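Parts tray

A parts tray (also sorting tray, bench tray or, in older catalogs, "small goods tray") is a shallow, open container used to keep small items together on a work surface. It has a flat floor, a raised rim and no lid, the lack of a lid being what separates it from a box and, according to its admirers, from a place where things are forgotten. 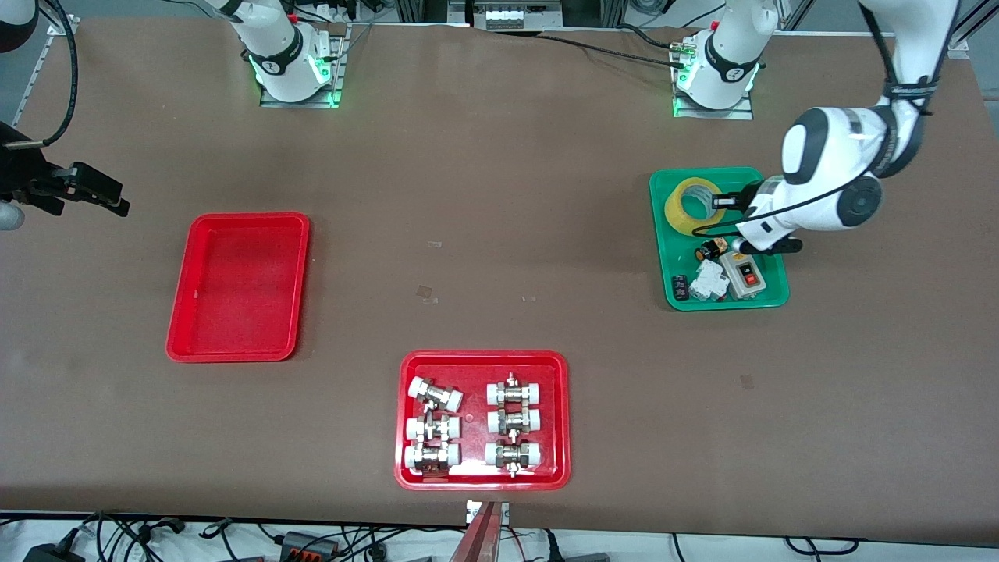
A green tray holding electrical items and a roll of yellow tape, with an empty red tray on the same table.

Design

Most trays are rectangular. Rounded corners make them easier to wipe out and deny small washers a place to hide. The rim is a compromise: high enough to stop a rolling part, low enough to admit fingers. The Nisstead pattern, long sold to repair shops, settled on a rim of 18 millimeters, a figure its makers defended with more passion than evidence.

Plastic is the usual material for light work. Steel trays survive longer and announce every dropped screw to the whole room.

Color

Trays are commonly sold in sets of contrasting colors. There is no agreed code. At the Pestitz works, green meant parts waiting to be sorted and red meant rejects; at Gudeta, a short drive away, red meant finished. Staff who moved between the two are said to have needed 2 weeks to adjust – the parts took longer.

Contents

A tray on an electrical bench may hold switches, relays, connectors and tape. Tape is not strictly a part, but it has never been successfully kept out. A survey of 239 bench trays in the Rusell repair shops recorded 1,050 items, among them a sizable class entered only as "other."

Use

In ordinary sorting, a full tray is placed beside an empty one and items are moved across by type. The method assumes that the second tray will stay empty until needed.

See also: Drawer organizer; Pegboard; Toolbox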